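Recording your first hand-held gripper demos without wasting a week
Workshop notes, Hirkstead bench group
Last revised 2020-03-17

The brochure version goes like this: pick up a gripper on a handle, do the chore a few times, and the robot learns it. I've now recorded enough demonstrations to say the first part is easy and the last part depends on how fussy you were in between. What follows is the routine I use for simple tabletop pick and place. It's dull, and I'd be wary of any routine that wasn't.

What you need
A hand-held gripper with a camera on it, a table, one object, one container, and a notebook. The Bestbridge starter guide also wants a calibration mat. I've recorded with and without one and couldn't tell the difference, though a rig with different tracking may care more than mine does.

Step 1. Write the task down first
One sentence, with a start and a finish. "Pick up the block, put it in the basket, back away" is fine. "Tidy the table" is a wish. If two people read your sentence and do different things, the recordings will disagree too, and no amount of training time will sort that out.

Step 2. Check the view at the start pose
Hold the gripper where each demo will begin, fingers open, and look at the live picture. You want both fingertips showing and enough table beyond them to tell where you are. Glare is the usual nuisance on a pale, glossy top. Move the lamp or pull the blind before you blame the camera. 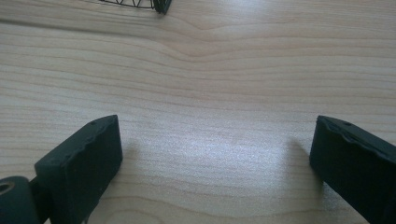 Then open and close the fingers a few times and watch the width reading. It should come back to the same value. If it drifts, tighten whatever is loose and start again.

Step 3. Move like the arm will
Your wrist is a good deal cleverer than the arm that has to copy it. Keep the reach slow, skip the little flicks, and pause before you close and again before you let go. I used to think the pauses were superstition – I'm still only half convinced – but the batches with them have been easier to trim.

Step 4. Record in batches of 50
Shift the object between takes, and the container now and then. Keep the fumbles in a separate folder. The Vurkevura plugin claims to sort good from bad by itself; it passed several of mine where I'd plainly missed the grasp, so I go through them by eye.

Step 5. Train early, then decide
Try a policy at 50 demos, before you've sunk the whole month into it. My September set grew to 405 takes, and most of what was wrong with it was already wrong in the first batch. I'd started every one of them from the same side.

When you test, run 80 trials and write down every result, including the ones where you're tempted to say the object was in a silly spot. Aquino's forum is full of success rates with no trial count beside them. I don't put much weight on those, and I'd ask you not to add to the pile.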